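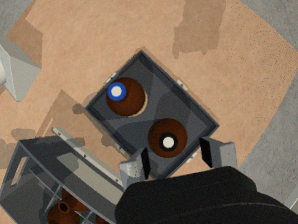 Simulated bottle handling, with the gripper at the black-capped bottle.

About Bestanstead

Can a machine do your chores yet? We get asked this at every family dinner, and our answer is: a few of them, slowly, on a good day! We think that's thrilling. We started Bestanstead in Wallutley to work out which chores those are, and to keep nudging the list along.

We're a small research and testing company. Teams that build robot arms for kitchens, stockrooms and packing benches send us their control software, and we put it through everyday jobs. Lift a bottle out of a box. Open a door and put something behind it. Clear one end of a table without knocking over the other end. A five-year-old does most of this while talking about dinosaurs, and it still gives very clever software a hard time.

Who we are

Hiwot Demissie spent years on the floor of a bottling plant before she went back to school for robotics, and she still judges every grasp the way a line worker would (would you trust it next to your own lunch?). Thanakorn Wiriya came from building physics software and is happiest when two objects touch and behave the way they should. They met on a packing project one July, argued about friction for most of it, and decided to keep arguing under one roof. There are 28 of us now, and the arguing has spread.

What we test

Our main test set is called Kaewkla. It holds 200 chores, split between home and shop floor, and each one can be shuffled: the box gets turned, the bottle moves to a corner, the light changes. A program that has learned one tidy layout by heart gets found out pretty fast, and we love that moment, even when the program is ours.

We do most of the early work in simulation. A simulated arm can try the same pick 3000 times while we eat lunch, and a simulated bottle never has to be swept up. The programs that hold up there move on to real benches, where the floor is uneven and labels peel, and where we learn the most.
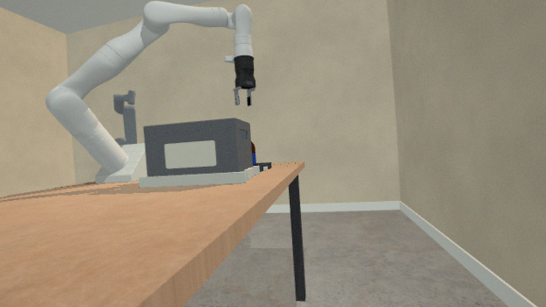

So, can they do it yet?

Picking up one solid thing from a clear spot: yes, often, and it's lovely to watch. Picking from a box with high sides, where the fingers have to fit between the wall and the bottle: getting there. Doors and handles are harder. Laundry is still a mess, and so are wet dishes and anything in a thin plastic bag. A whole job from start to finish, with no person stepping in, is the part we're most excited about and the part that fails most.

We publish our failures along with the good runs. Our Bredetti notes cover three chores in detail each time, with every miss written up in plain words.

Come and see us

We open the Wallutley lab to school groups and to anyone who works with their hands for a living. Bring a chore you can't stand and we'll add it to the wish list.

Page last updated April 4, 2021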